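Home Service Status Open a Ticket Knowledge Base Sign In

Filed under: Resolved Tickets / Payroll and Timekeeping

22 May 2023, by Poonam Mathur

Ticket 859: Overnight shifts at the Hilstead site recorded as two separate days

Summary

The Hilstead site reported that overnight shifts were being divided at midnight in the timekeeping system and posted as two partial days. Because neither part met the minimum length for a night differential, the differential was not paid. The site supervisor identified the fault while reviewing draft timesheets. A total of 179 timesheet lines were affected.

Initial response

The ticket was opened as Priority 2 and assigned to Kamlesh Bhatia. The site was asked to stop approving timesheets until further notice and to keep its paper sign-in sheets. Day shifts were not affected and continued to post correctly.
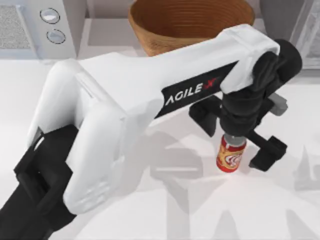
The first check concerned the time clocks themselves. Both clocks at Hilstead were compared with the central server and found to be within one second of it. Raw punch records were exported and matched against the paper sheets. All punches were present and carried the correct times. The clocks were therefore ruled out, and the request to the vendor for replacement units was withdrawn.

The second check concerned employee profiles. Several affected employees had recently moved from the Pivalstead site, and it was suggested that their old profiles had carried over an incorrect shift group. Three profiles were rebuilt from a blank record. The following night's shifts were divided in the same manner. The profiles were restored to their earlier state.

Cause

The day boundary setting for Hilstead had been changed from 7:00 a.m. to midnight. This setting tells the system at what hour one working day ends and the next begins. The audit log shows that the change was made when the holiday calendar was reloaded. The calendar template used for the reload was the office template, in which the boundary is midnight. The correct template for sites with night work is listed in the knowledge base under "Continuous Operations."

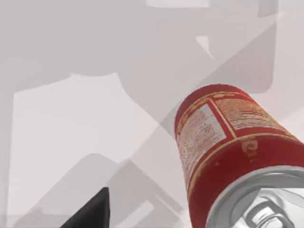 Corrective action

1. The day boundary for Hilstead was returned to 7:00 a.m.
2. The affected pay period was reopened and the punch records were reprocessed.
3. The reprocessed lines were compared with the paper sheets. Ten lines did not match. Seven of these were missed meal punches, which the supervisor corrected. The remaining three were approved schedule swaps that had not been entered.
4. The differential was added to the next regular pay run. Employees who requested payment sooner were referred to the payroll counter.

The same setting was reviewed at Pivalstead and Flenimville. Pivalstead was correct. Flenimville has no night shift and uses the office template properly.

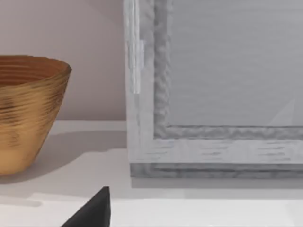 Payroll Systems Support, Zawadzka Shared Services

Follow-up items

The calendar reload procedure now requires a second person to confirm the template name before the file is applied. The revised procedure is to be used for the July holiday update. Supervisors should continue to review night shift totals on the draft timesheet and report any shift that appears on two dates.

Requests to reopen this ticket should quote the ticket number and include the employee ID, the shift date, and a copy of the sign-in sheet. Please do not submit corrections by voicemail.

Status: Resolved. Closure approved by K. Bhatia after confirmation from the site.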